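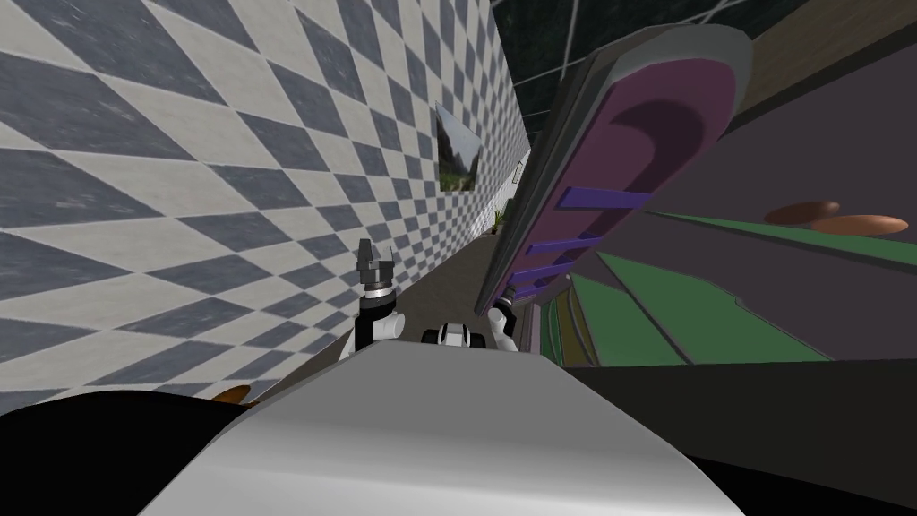
The lead went first from the porch of the old chapel at Flirnesora, on a wet night in July. By the end of the month the thieves had been back for the valley gutters, two lengths of downpipe and the flashing round the vestry chimney. Rain came through the vestry ceiling the following weekend and brought down a piece of plaster the size of a door.

Heather Gunn found it when she went in to set out hymn books. She rang the police, then the insurer, then her brother-in-law, who had a tarpaulin. The tarpaulin was up before either of the others called back.

Metal theft is an old crime in this part of the country and it comes and goes with the price of scrap. What has changed, people here say, is how small the targets have become. Ten years ago it was railway cable and whole roofs. This summer it has been gate hinges, drain covers, the brass plate from a bench and the copper tape that ran down the chapel wall from the lightning rod. The tape might have fetched £30. Replacing it will cost a good deal more, and the work can't be done until the scaffolding for the roof is up.

Rory Paterson lost four cattle gates from one farm road. He had bought them from MacKinnon, the agricultural supplier, the previous spring and still had the receipt, which helped with the claim but did nothing about the cattle. They were on the road by six in the morning and in a neighbour's barley by seven.

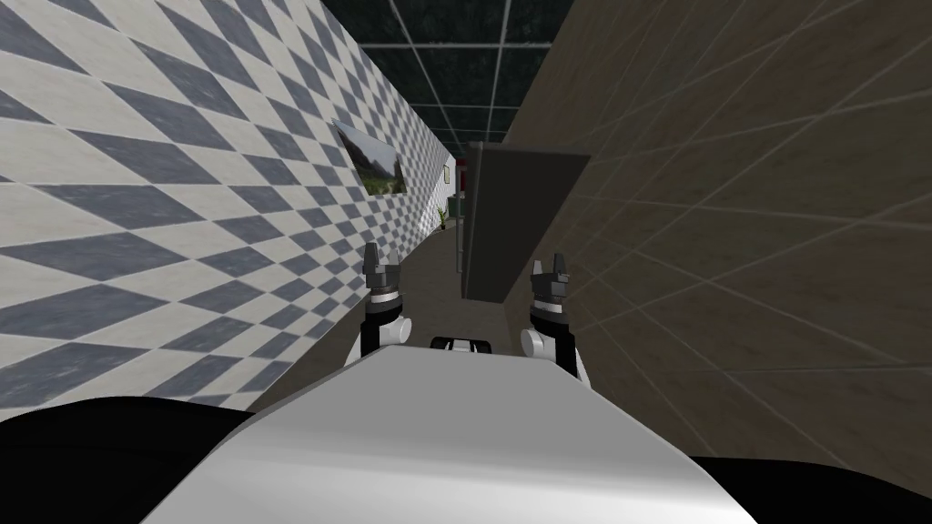
Alasdair Leckie thinks the gates were taken to order. You don't lift four of them in the dark on the off chance, he says, and you don't take them to a scrapyard either, where a new gate would be noticed. His guess is that they are hanging on another farm by now, and that whoever bought them didn't ask many questions.

The law on selling scrap was tightened some years back. Dealers can't pay cash and have to keep a record of who brought in what. The Zukitz yard, on the shore road, keeps its book on the counter next to a photocopier for driving licences. Ruaridh Buchanan runs the weighbridge there and has turned people away twice since the summer, once over a bundle of lead that still had moss on it. Both times he wrote down the registration of the van and passed it on. He hasn't heard what came of it.

Not every yard is as careful. Lead can be melted down in a shed with a gas ring, and after that there is nothing to say whether it came from a roof or a fishing boat.

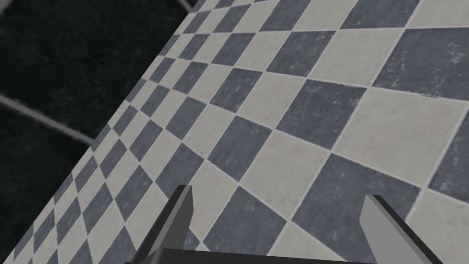
Marking is the remedy most often suggested. The chapel has now paid for Flulatix, a clear liquid that is brushed on to metal and shows up under ultraviolet light. A bottle does 200 square feet and has to be renewed after 10 years. It comes with yellow signs, and Gunn put those up before she opened the bottle. The insurer has asked for an alarm on the roof as well, and has put a limit on any further claim for lead until one is fitted.

Some owners have given up on metal altogether. The hall at the top of the village was reroofed with a grey substitute that looks near enough like lead from the ground. The chapel is listed, so a change of material needs consent, and the application went in on 2/10/20. Nobody expects an answer before the winter.

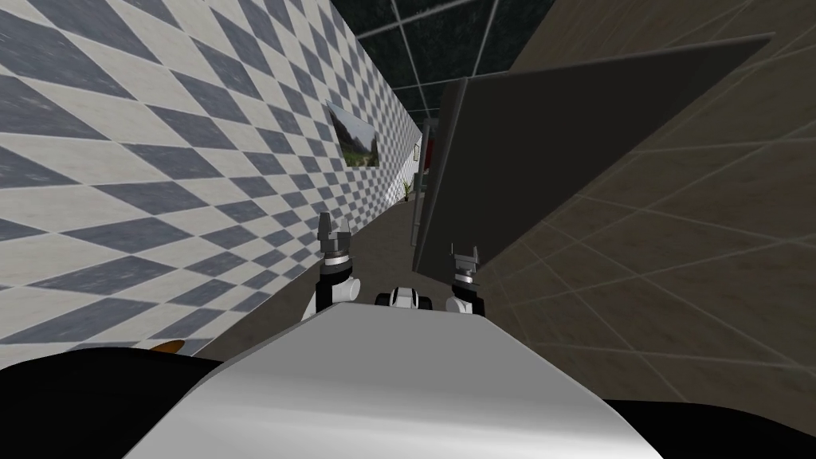
In the meantime the services have moved to the hall. Torquil Gillies drives past the chapel on his way home most nights and slows down to look at the roof. He has stopped for one parked van so far. It belonged to a couple who had pulled in to eat their chips.

Paterson has bought new gates. He hung them with the top hinge pin turned down, so they can't be lifted off, and welded a collar on the bottom one.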